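The Onion Soup at Stockdale

My grandmother left me her soup pot, her good ladle, and a recipe card with half the recipe on it. The other half, she always said, was in her wrists. I was forty before I went looking for it, and by then I had already made her onion soup badly more times than I care to remember, in four different kitchens, for people who were too kind to put down their spoons.

It was February when I finally drove out to Stockdale, where she had cooked at the boarding house as a young woman. The boarding house was now an inn with a dining room, and my cousin had read that they still served an onion soup on cold evenings. I told my husband I was going for the weekend to rest. He looked at the pot sitting on the back seat with the seat belt across it and kissed me on the forehead and said to drive carefully.

You have to understand about the pot. It was enormous, black on the outside and gray on the inside, with a dent near one handle from the time my grandmother dropped it down the cellar steps with the lid on and a whole chicken inside. She ate that chicken, too. She said a fall never hurt anybody's flavor. I don't know what I thought I was going to do with the pot at an inn, but I couldn't picture going without it, the way you can't picture going to a wedding without your mother.

The woman who ran the place was small and wide and had flour up to her elbows at three in the afternoon, and I liked her right away. She gave me a key and asked if I had any bags, and I said only the one, and the pot. She came out to the car to see it. She walked all the way around to the other door to look at it from that side.

"Well," she said, "you'd better bring that in before it freezes."

My room was plain and quiet and I didn't spend much time in it. I sat on the bed long enough to take off my boots, and then I could smell butter coming up through the floor, and I put my boots back on again. 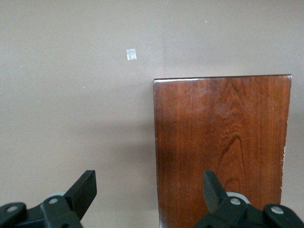
In the Kitchen

She didn't ask me what I wanted. She handed me a knife and pointed to a sack of onions, and I sat down on a stool by the back door and started peeling. I have always been a crier with onions (my grandmother used to say I cried at the word) and within a few minutes I had tears running right down into my collar. The woman passed me a dish towel without turning around.

I told her about the card while I worked. I had it in my coat pocket, and when my hands were clean enough I took it out and read it to her. Onions, it said. Butter. Cook till done. Then a line about broth, then a brown stain the shape of a mitten, and then, at the very bottom, in pencil, the word "wait."

"Wait for what?" I said. "I've waited ten minutes. I've waited an hour. One time I waited so long the smoke alarm went off and the dog wouldn't come back in the house."

She laughed so hard at that she had to set her spoon down. Then she went to the shelf over the stove and brought down an old ledger, the kind with a cloth spine, and turned the pages with the clean side of her thumb until she got to 348. There was the soup. It was written out in brown ink by some cook long before either of us, and it didn't say much more than my card did. Onions, butter, broth, the heel of a loaf. It didn't have the word "wait" in it at all.

"So she added that herself," I said.

"Looks like she did."

We cooked it in my grandmother's pot. I would like to tell you the pot knew what to do, but it sat a little crooked on that stove because of the dent, and the onions kept sliding over to the low side, and I had to keep pushing them back up with the spoon. I pushed them up and they slid down. I must have done that all through the afternoon and into the dark, and somewhere in there I stopped looking at the clock over the sink. The woman rolled out her biscuits and told me about her sister's bad hip, and her sister's worse husband, and a pie she had once entered at the Flullstead fair that came in behind a jar of pickles. I told her about my own kitchen, and how I turn the heat up when I get nervous, and how I am nearly always nervous.

"Your hand's slowed down," she said after a while.

I looked and it had. The onions had gone the color of an old saddle, soft as jam, and my wrist was going around and back, around and back, with a little lift at the end of it to bring them up the slope. I knew that lift. I had stood beside it on a kitchen chair when I was five years old, holding on to an apron string.

I didn't say anything for a minute, and I still had the dish towel, so it was all right.

There were up to 15 people in the dining room that night, coming and going with snow on their shoulders. I carried bowls until my feet hurt. An old man by the window asked for a second helping and then asked, a bit sternly, what they had done to the soup. The woman told him to eat it while it was hot.

Later we had ours standing up, next to the sink, with the dishes piled as high as the faucet and neither of us in any hurry to start on them. She washed, in the end, and I dried.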